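From: Yamuna Krishnan
Date: Sep 16, 2026
Subject: Re: [brelent-choir] Moving rehearsals to the Krūmiņa hall

> The Krūmiņa hall is free on our night from next month and they
> would charge us 48 a night. We pay less now, but the heating at
> the school is bad and we lose half an hour every time setting out
> chairs. Can people say what they think before we write back?

I went over there on my way home and had a look, so a few notes.

The main room holds 109 seated, according to the notice by the door. We had 19 singers at the June concert, so space is fine even if the Drevarau people join us for the winter program. Chairs stay out all year. Parking is on the street only, and there are 2 steps at the front entrance. The side door is level but is kept locked, so we would need to ask for a key.

Sound is drier than at the school. I clapped and sang a few scales and got very little back. The altos may like that, the basses probably won't. I would want one trial evening before we sign anything.

The piano is an upright and a bit flat in the top octave. The woman in the office told me it gets tuned once a year, in June. We could bring the keyboard, but then somebody has to store it.

On cost, the difference comes out of the music budget unless dues go up. We still owe for the Skesska scores and I would like that paid first.

My vote is yes to a trial, no to a full year for now.

Yamuna

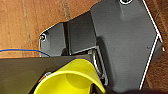
Andris wrote: Yes to a trial from me too. Could we ask for the same price if we only take every second week until the scores are paid? I can keep the keyboard at my place if it comes to that.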